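Finishing the ferry quest in Haltodeck

27 Jan 2022

I finished the ferry quest in Haltodeck last night, on my third character. The first two times I messed it up in different ways, so I'm writing down how it goes while I still remember.

The quest is called A Berth for Gotov. You can pick it up any time after the bridge at Bustent opens. Gotov is the old pilot who sits on the crates outside the customs house, and he only talks to you if you have the harbor pass in your bag. If you sold the pass (I did, on my first character) you can buy it back from the clerk for 241 coins. That is a lot of money at that point in the game.

Gotov wants to get across the river before the winter lock closes. The ferry captain, Henríquez, won't take him because of an old debt. You have to sort that out between them, and there are 3 ways to do it.

Paying the debt

This is the easy one. Talk to Henríquez, choose the second line, and hand over the money. He'll ask for double if you've already argued with him, so do it first. You get the boat whistle as a reward and nothing else. The quest closes as soon as Gotov steps on the ferry, and you won't see him again until the last chapter.

Finding the ledger

This is the one I like best. The ledger proves the debt was paid years ago. It's in the flooded warehouse, on the upper floor, behind the door with the broken hinge. You need a lockpicking skill of 14 to open the desk it's in. I had 12 and spent two levels getting there, which I don't regret because the skill comes in handy later at the mint.

The warehouse has eels on the ground floor. They don't follow you up the stairs. Go along the left wall, climb the shelving, and you can skip most of them. If you fall in the water you lose your lamp oil, so save before the jump.

Once you have the ledger, do not show it to the clerk. On my second character I did, thinking he'd be on my side, and he keeps it. There is no way to get it back. Take it straight to Henríquez. He reads it, doesn't apologize, and lets Gotov on board. You get the whistle, the river chart, and a bit of standing with the pilots.

Stealing the ferry

I've only done this once and I wouldn't do it again on a normal run. You wait until night, cut the rope, and steer across yourself while Gotov shouts directions at you. The steering is bad. The current pushes you left the whole time, and if you touch the rocks twice the ferry sinks and the quest fails. You also lose the use of the ferry for the rest of the chapter — that means walking around by Bustent every time you need the east bank.

You do get Gotov as a companion, and it's the only way to get him.

Some time away from the screen

I should say why there hasn't been a post here since August. I had less time to play than usual, and I also got tired of Haltodeck for a while after the patch that changed the stamina costs. I've been selling off a lot of my old boxed games and strategy guides, and the evenings have gone into listing them and packing them up and standing in line at the post office. I kept the ones I know I'll play again. The guides were harder to part with than the games, even though everything in them is online now.
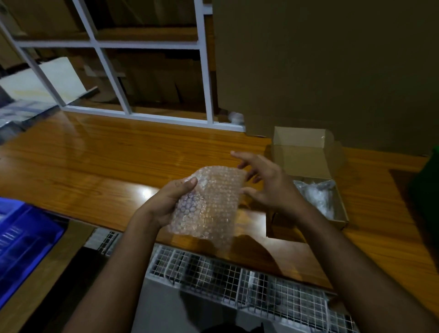 Is Gotov worth having along?

Adaeze Abubakar asked me this in the comments on my last post and I never answered. Sorry about that. I think he's worth it if you play a character who travels a lot, and not otherwise.

He's weak in a fight. His health is low and he carries a boat hook that you can't swap for anything better. In return you get his pilot skill, which cuts the cost of every river trip and opens the marsh route in chapter four. The marsh route saves 15 minutes of walking each way, and it has the heron shrine on it, which I'd never seen before.

He also talks. He has something to say at every landing, and some of it is useful. At the old mill he tells you where the second key is if you stand there long enough. Ashley Tunstall, who I used to play with back when we were both on the forum, swears he will also tell you about a sunken barge near the lock. I've waited at the lock in daylight, at night and in the rain and he hasn't said a word about it. She may be thinking of the older version.

One known problem: if you dismiss Gotov while he's standing on a dock, he sometimes walks into the water and stays there. Dismiss him on solid ground. Reloading fixes it, but only if your save is from before you talked to him.

What I'm doing next

I'm going to carry on with this character through the mint and then try the chapter four ending where you side with the millers. I have the ledger route saved separately in case anyone wants the exact dialogue choices. Leave a comment if you do, and tell me if you've ever found that barge.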